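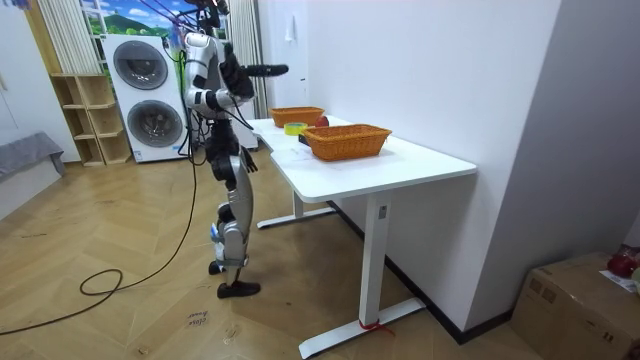
Wicker Baskets: The Questions I Get Most

I'm Dagný Frandsen and I sell secondhand and new wicker from my place in Udutstead. My inbox fills up with the same handful of questions every February when people start clearing out their closets, so I've put my answers in one spot. If yours isn't covered, write to me!

How do I clean a basket that's been in the attic for years?

Start dry. I take mine outside, turn it upside down and give it a few good smacks on the bottom (very satisfying), then go over the weave with an old paintbrush. After that, a cloth wrung out in warm water with a drop of dish soap. Don't dunk it. I let mine dry overnight somewhere airy, away from the radiator.

Can I put a basket in the washing machine?

No! I get asked this more than you'd think. Fabric liners can go in if the label says so, the basket itself can't. Take the liner out first and check for pins.

What size should I get?

Measure the shelf, then take off a finger's width on each side so you can get your hand in. People forget the handles all the time. If it's going on a desk or a table, I'd go with something rectangular and fairly low, because you can see what's in it without standing up. A tall one becomes a place where mail goes to die.

Do two baskets have to match?

Not to my eye. I like the same color family and different sizes, say a bigger one up front for the stuff you grab every day and a smaller one toward the wall for things like tape, string and spare batteries. If you want an exact pair, the Olau is the one I can nearly always match. The older ones I buy in are all a bit different and I can't promise anything.

Can I keep fruit in one?

Sure, apples and oranges do fine in an open weave. Put a dish towel in the bottom and look underneath the pile now and then. Soft fruit like peaches I'd keep in a bowl, the juice stains wicker and I have never once got it out.

Mine is going to scratch my white tabletop, isn't it?

It might. Run your hand along the bottom and feel for sharp ends, then snip them and stick on four felt pads. I use the Kunonico ones, 200 to a sheet, which is a ridiculous number of felt pads but they do stay on. For marks the basket has already left, try a damp cloth and a little baking soda on a hidden corner first.

A strand has popped out. Is it ruined?

Nope. Dampen the end, wait ten minutes or so, tuck it back under the next strand and clip it with a clothespin till it's dry. A dab of wood glue helps if it's stubborn.

What's the difference between the Olau and the Hầu?

The Hầu is rounder with a thicker rim, and it's the one I'd pick for blankets or yarn. The Olau is squarer and sits better next to another basket. I've got over 700 baskets in the barn right now and those two are what most people leave with.

Do you take old baskets?

I do, if the bottom is sound. Send me a photo of the underside as well as the top, and tell me if it's been near a cat. Mornings before eleven are best for dropping off.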